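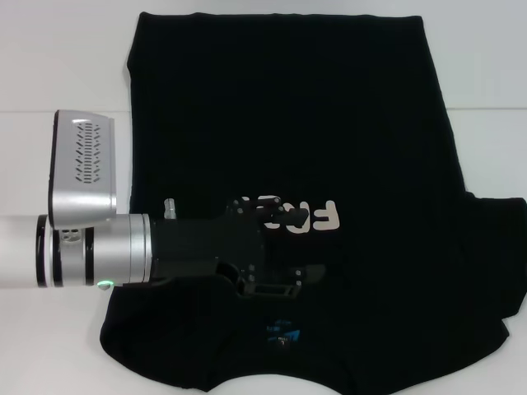 Clidgate, 8 September 2019

Right, a few of you asked what I do all day when I say I'm "on the folding cell". Mostly I look after one robot arm with a two-finger gripper and a big white table, and I try to keep it folding T-shirts. It's a long thread, get a tea.

Black shirts first, as they're the ones that cause me grief. On a white table you'd think black would be dead easy, and for finding the outline it is. Hem, sleeves, neckline, all lovely and crisp. Inside the outline it's a coal cellar. A crease can sit right across the middle and the camera hasn't a clue.

It doesn't help that our gripper is matte black as well. Black fingers over black cloth! For a while the software kept deciding the gripper was part of the shirt and planning a fold round it.

Chiharu Amano fixed that one for me in July. She had the arm back off to the side before the cell takes its outline, then it only comes in once the shape is locked. Costs a bit of time on every shirt but I'd never go back.

So, the morning routine. I wipe the table down with a barely damp cloth, then a dry one. Lint is the enemy. Black cotton sheds like a cat and after a day of it the fingertips are furry.

Fingertips get a proper look next. I run a thumbnail along each pad and if it feels shiny or slick it gets changed. We used to wait until shirts started slipping out, and then you've got a heap on the table and a cell in fault and me swearing at it.

I also go round the little screws on the finger linkages with a hand driver. Just a nip, no grunting. Wekesa Rweyemamu taught me to put a dab of paint pen across the head of each one so you can see at a glance if it's turned. Best tip I've had in this job.

Someone asked about the seams in the table. Yes, there are joins, and yes, they matter. If one panel sits a hair proud of the next, the fingertip catches it when it slides under a hem. I check with a steel rule on edge and a torch behind it. Any light showing, out come the shims.

Speaking of hems. The finger slides in just above the table, and the height is set with a feeler gauge. Too high and it pushes the cloth along in a wave, too low and it scrapes. I do it at both ends of the table as they never agree.

We had a bad patch with that, by the way. The cell dropped 4 shirts out of the first 100 one morning and every single one went at the left-hand side. I blamed the pads. Changed the pads. Same again. Blamed the camera, poor thing.

Fumiko Ogura wandered over, put her hand flat on the table and said "this leans". It did! One foot had wound itself down. Levelled it, locked the nut, ran 126 more and not a single drop. I owe her a cake.

Printed shirts, since Nerea Herrero asked in the replies. Big white lettering on the chest is a bit of a nuisance. The print is stiffer than the cloth, so it wants to spring back when you fold across it, and it's bright enough to get mistaken for table. We tell the cell to ignore any white that's fully inside the outline.

Necklines are the opposite problem, as the white there really is table. If the curve of the collar gets filled in by the software, it thinks the shirt is longer than it is and the last fold lands crooked. Still not perfect. I check the neck end by eye on every new style.

Last job before I hand over is the log. Fold count, drops, pads changed, anything that sounded odd. We're on 2583 folds with the present set of linkages and no slop in them yet, touch wood. Wakana Ishida has the evening shift and she reads my handwriting very patiently.

Oh, and keep the vents clear — I've seen people hang a hoodie over the arm while they have a break. Please don't. It gets warm in there and it'll sulk for the rest of the afternoon.

Someone's asking about socks. No. We tried socks for one week and I don't want to talk about it.

Off to order more pads. If anyone else runs grippers on cotton, tell me what you clean yours with, mine go tacky after a few goes with the alcohol wipes.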